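About Widley

Widley is a testing laboratory for household and light commercial cleaning goods. We measure how brushes, brooms, pans, cloths and mops perform and how they wear, and we issue written reports to the companies that make or buy them. We do not manufacture or sell cleaning products.

The laboratory was set up by Paraschiva Gavrilă and Jong-dae Seok, who had worked together on bristle filament at Astari. Most early orders were for filament bend recovery. That work still makes up the largest share of the schedule, followed by handle joints and pan lips.

What we test

Brushes: filament retention, bend recovery, flare after use, pickup of dry particles by size class.
Dustpans: lip flatness, gap under load, static retention, drop resistance.
Mops and cloths: uptake, release, lint, shrinkage after laundering.
Handles: torsion at the joint, thread wear, coating adhesion.

The standard wear cycle for a hand brush is 1,000 strokes at fixed pressure over one surface. Flare is read before the cycle, at the midpoint and at the end. Clients may request a second surface, which is run on a fresh specimen. Results from different surfaces are reported separately and are not averaged.

Specimens are conditioned overnight before testing. Items that arrive with transit damage are logged and held until the client replies.

Reports

Each report states the method, the specimen numbers, the raw readings and the uncertainty. We do not issue pass marks or seals. The archive holds 1,021 reports, the oldest of them on paper only. Copies are released to the original client on written request.

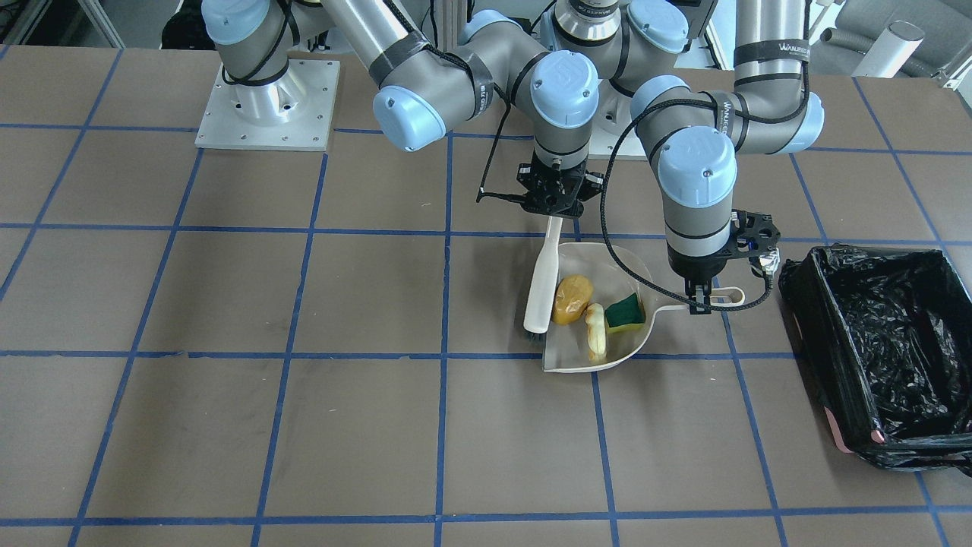

White hand brush and dustpan

Method notes

Particle pickup is scored by mass for fine material and by piece for coarse material. The two scores are not interchangeable – a brush that does well on sand may do poorly on dried beans. Pan and brush are tested as a set if they are sold as a set. Grout lines and other surface joints are treated as a separate condition, with joint depth given in the report.

Contact

Orders and quotations: Shota Kinoshita, client desk. Method questions: Jawad Rind. Please include the product code and the number of specimens available.

Page last revised August 22, 2025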